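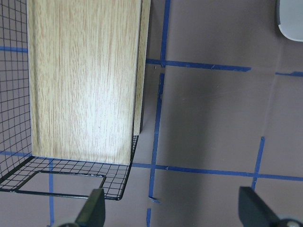 Menditar trial, Ristville bench, Thursday p.m.

Second session with the Menditar pick-and-place kit on loan from Dollska. Went through their setup guide again before starting. It still says "ready in one coffee break." Mine took most of the morning, and I skipped the optional steps.

Tape grid is down on the gray-mauve sheet, blue painter's tape, laid by hand and not very square. The guide says the grid doesn't have to be accurate. I'd like to know what it's for, then. Asked Dollska, got a link to the same page of the guide.

Test pieces: the wood-grain board and the black wire mesh basket. Picked the basket on purpose. Every clip in the sales deck has solid-colored blocks, and I want to see what the wrist camera view gives us on thin wire with tape showing through it. The board also throws a glare on its face. No mention of shiny surfaces anywhere in the spec sheet.

Questions still open:
- What counts as a "successful grasp" in their brochure? Lifted, or lifted and put where it was meant to go?
- Replacement finger pads are quoted at 282 a set. How long does a set last?
- The license covers 2 users. There are 4 of us on this bench.

Adel Fawzy thinks I'm being hard on it and wants to try the soft-grip profile before we write anything down. Fine, but he runs it with the default settings, same as a customer would. No hand tuning between tries.

Don't sign the extended service plan yet. The rep has called twice.

To do: re-lay the long strip, it has a bend in it. Log every miss, including the ones the software calls "retries."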